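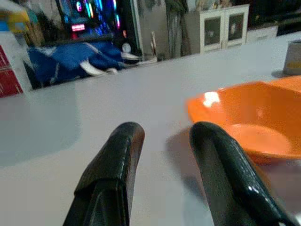 4.3 Late release faults in the table-setting task

The most serious fault in the table-setting trials was a late release, in which a gripper kept closing after the controller had been told to open it. The fault was first noted in January during routine trials at the Nakatbridge laboratory and was at first put down to operator error. Later review showed that it came from the way the Hameo controller handled open commands sent shortly after first contact. The wrist view gives little help in spotting the fault early. One finger can overlap the side of the orange bowl on screen while the other has only white tabletop behind it, and at that stage a sound approach and a poor one look much the same. Operators therefore relied on the motor current reading, and the fault affected that reading as well.

A total of 178 trials were reviewed. Each trial asked the two arms to place tableware in a set layout and then return to rest. Trials were logged as normal, as stopped by the operator, or as stopped by the controller. Late releases appeared in all three groups, including trials that had been logged as normal — a point that matters for any site using trial outcome as its only safety measure.

Afia Yakubu compared the command log with the finger position log for every trial in which the commanded and measured positions disagreed. She found that an open command was dropped if it reached the controller less than 100 milliseconds after a contact event. The controller did not report the dropped command. It continued to close the fingers until the next scheduled refresh, which could come as late as 500 milliseconds after the contact event. 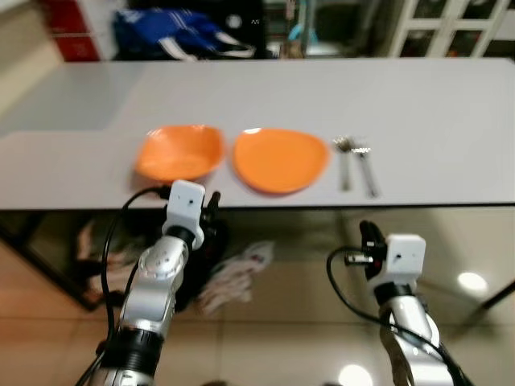 With a single arm, the usual result was a piece of tableware pulled a short way across the table. With both arms at work the result was less easy to predict. If one arm was late to let go, the other was not told, and it went on to its next step as planned. The arms share a work area, and the Beltard planner assumes that a released object stays where it was last recorded. A late release broke that assumption without raising an alarm.

Plates gave the most trouble. A low rim leaves little room for the fingers, and a plate held by its edge can tip when the closing force is not removed in time. Two plates placed side by side add a second risk, as a finger working on one may press against the other. 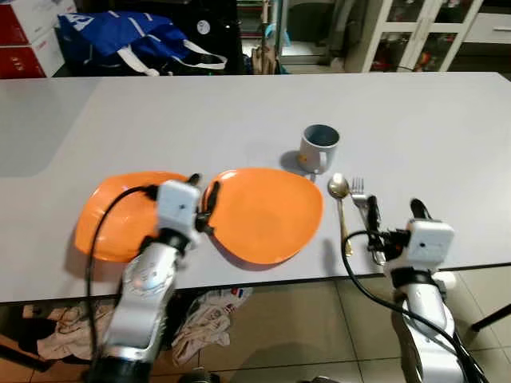 Figure 4. Both arms at work on the table setting. The left gripper holds the edge of a tilted orange plate; the right gripper is closed around the handle of the fork.

Two changes were made. Open commands are now held in a queue and sent again until the controller confirms them. In addition, a mismatch between commanded and measured finger position stops both arms. Gordon Marchand ran 60 further trials with these changes in place, using the Hegde test sequence, and recorded no late release. The number of controller stops rose, and most were traced to a mismatch limit that had been set too low for thin handles. Work on that limit is described in Section 4.4.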